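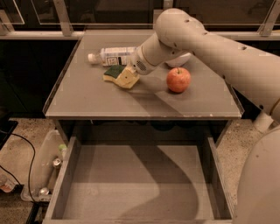
Raltis im Test: Aufgabenplanung für Greifarme, mit Stärken und einigen Ärgernissen

Seit Juli benutzen wir in unserem kleinen Labor in Tatesport die Software Raltis von der Firma Cullgate. Ich schreibe diesen Bericht für Leute, die schon einen Arm mit Greifer haben und jetzt überlegen, womit sie ihn planen lassen. Deutsch ist nicht meine Muttersprache, ich bitte deshalb um Nachsicht, wenn ein Fachwort nicht ganz sitzt.

Unsere Testaufgabe klingt einfach: Schublade öffnen, Gegenstände vom Tisch nehmen, in die Schublade legen, Schublade schließen. Auf dem Tisch liegen Flasche, Schwamm, Apfel und Schüssel. Die Aufgabe ist gut geeignet für einen Planer, weil die Reihenfolge wichtig ist und der Arm sich selbst im Weg stehen kann.

Installation

Das Paket läuft bei uns auf einem gewöhnlichen Arbeitsrechner mit Linux. Die Einrichtung hat zwei Nachmittage gekostet, davon den größeren Teil für die Kalibrierung zwischen Kamera und Arm. Die Anleitung beschreibt diesen Schritt sehr knapp. Es fehlt vor allem der Hinweis, dass man nach der Kalibrierung den Dienst für die Wahrnehmung neu starten muss. Ohne Neustart rechnet Raltis mit den alten Werten weiter und meldet keinen Fehler.

Wahrnehmung

Die Erkennung arbeitet mit frei geschriebenen Begriffen. Man tippt „Schwamm“ oder „sponge“ ein und bekommt eine Maske und eine geschätzte Lage. Mit dem Apfel hatten wir nie Schwierigkeiten. Der Schwamm ist schon anspruchsvoller, wenn er schräg und etwas zerdrückt liegt, denn dann passt die berechnete Hauptachse nicht zu der Richtung, in der man ihn greifen möchte. Man kann die Griffrichtung im Editor von Hand korrigieren, und die Korrektur wird gespeichert.

Schwach ist Raltis bei durchsichtigen Dingen. Von der liegenden Wasserflasche sieht die Software oft nur das Etikett und den weißen Deckel. Der Greifpunkt landet dann auf dem Etikett, was meistens gut geht, aber die Länge der Flasche wird zu kurz geschätzt. Beim Ablegen stößt sie an die Seitenwand der Schublade. Auch der Schatten des Armes stört. Bei schwachem, warmem Licht wurde ein dunkler Streifen in der Schublade zweimal als Hindernis in die Karte eingetragen. Seit der Version vom 3. September gibt es dafür einen Filter, und der Fehler kam bei uns nicht wieder vor.

Planung

Hier liegt für mich der Grund, das Programm zu kaufen. Die Aufgabe wird als Baum dargestellt, und jeder Knoten zeigt, welche Bedingung er braucht. Ist die Schublade offen, wird der Schritt zum Öffnen übersprungen. Verdeckt der Arm die Schüssel, fährt er zuerst in eine Beobachtungsstellung und schaut noch einmal. Für einen vollständigen Plan mit fünf Schritten braucht unser Rechner bis zu 18 Sekunden. Für eine Vorführung ist das lang, für unsere Versuche stört es mich wenig.

Zum Vergleich haben wir den Planer von Rowlands ausprobiert. Er rechnet spürbar schneller, behandelt die Schublade aber als starres Objekt. Man muss ihre beiden Stellungen selbst als getrennte Szenen anlegen, und das habe ich nach kurzer Zeit aufgegeben.

Steuerung und Werkzeuge

Die Bewegungen sind ruhig, auch knapp über der Tischplatte. Die Grenze für die Greifkraft lässt sich pro Gegenstand einstellen, beim Schwamm habe ich sie stark gesenkt. Gut gefällt mir die Wiedergabe: Man kann jeden Versuch rückwärts durchgehen und sieht Gelenkwerte, Masken und den aktiven Knoten nebeneinander. Leider behält sie nur die letzten 10 Versuche, ältere muss man vorher exportieren. Das Exportformat ist offen dokumentiert.

Der Kundendienst von Cullgate antwortet freundlich und genau, allerdings nur auf Englisch.

Bewertung

Planung: sehr gut
Wahrnehmung: befriedigend, bei Durchsichtigem mangelhaft
Steuerung: gut
Dokumentation: ausreichend

Wir haben die Lizenz verlängert. Wer hauptsächlich mit Glas oder klarem Kunststoff arbeitet, sollte vorher die Probeversion mit den eigenen Gegenständen testen.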